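Section 4. Loading the basket and clearing the table

Read section 3 first (unpacking, the two handles, the bag of spare feet). This bit covers the Hidatmont wire basket in daily use with metal cups, on a wood table. Same steps for the Ornholm size, only the basket is longer.

4.1 Before you start

1. Wipe the table. Dry cloth first, then damp, then dry again. Grit under a wire basket scratches, and you won't see it till the light hits.
2. Check the basket underside. Run a finger along the grid. Any sharp wire end, stop, don't use it, see section 9.
3. Handles up. Both of them should stand on their own. If one flops, press the ends back into the side rail untill they click.
4. Set the basket near the back of the table, long side facing you. Leaves the front free for working.

CAUTION: Never slide a loaded basket. Lift it, both handles.

4.2 Loading cups

1. Cups upright for carrying. Upside down only for draining, and then with a towel underneath.
2. Tall cup at one end, short cup at the other or next to it. Don't stack tall in short, they jam.
3. Coated cups (the ones with a colored lower body) go in last and come out first. Bare metal can take a knock, the coating can't.
4. Lids and coasters stay out of the basket. Flat on the table is fine. They slip down the side and bend the grid.
5. Max load 18 lb for the standard basket, 34 lb for the Ornholm. That's cups plus whatever is in them.

NOTE: Full cups are OK for short moves. Fill to a finger below the rim.

Cups standing in the basket, handles raised, ready to lift or unload:
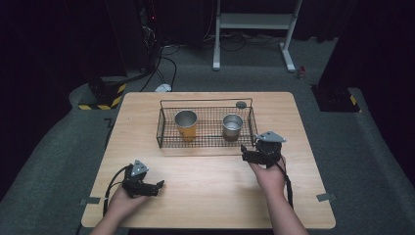
Jyoti Malhotra: I'd swap steps 2 and 3 in 4.2. Put the tall one in first and you end up reaching over it for everything else, and that's how mine got knocked over. Short ones at the back, tall ones nearest you. Also the finger below the rim rule is too generous for the short cups, I go two fingers.

Fair point on the reach. Either order is OK as long as the coated cups aren't squeezed. Two fingers for short cups goes in the next print.

4.3 Unloading

1. One cup at a time from each end if you're using both hands. Keeps the basket from tipping.
2. Take the cup by the body, straight up. Not by the rim.
3. Put it down flat. No dragging, no spinning to line it up.
4. Basket empty? Fold handles down, then lift it off by the sides.
5. Lids and coasters last.

CAUTION: Don't leave a wet basket standing on bare wood. Up to 52 minutes was fine on our oiled test boards, past that the grid left marks. Unfinished wood, don't try it at all.

4.4 Checking the wood after

Do this every time for the first month, then whenever you remember.

1. Clear everything off. Everything, coasters too.
2. Get low and look across the top toward a window or lamp. Reflected light shows up specks and scratches that you miss from straight above.
3. Specks: brush off with a dry cloth, along the grain. Don't press.
4. Still there? Damp cloth, one pass. Then it's probably a mark in the wood and you can leave it.
5. Grid-shaped marks: rub in a little Musby board oil, part no. 778, leave overnight, buff in the morning.

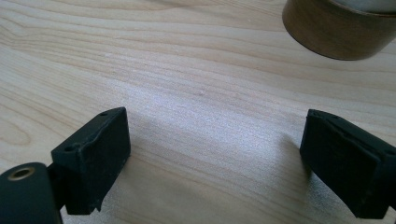

Fig. 4-2. Pale wood top, grain and reflected light. A few small dark specks in the bright area.

NOTE: Swirls and ovals are grain, not damage. Please don't sand them, we get asked alot.

NOTE: Ichikawa cloths work, so does an old t-shirt. No paper towels, no scouring pads.

Storing the basket: section 5. Spare handles and feet: section 9.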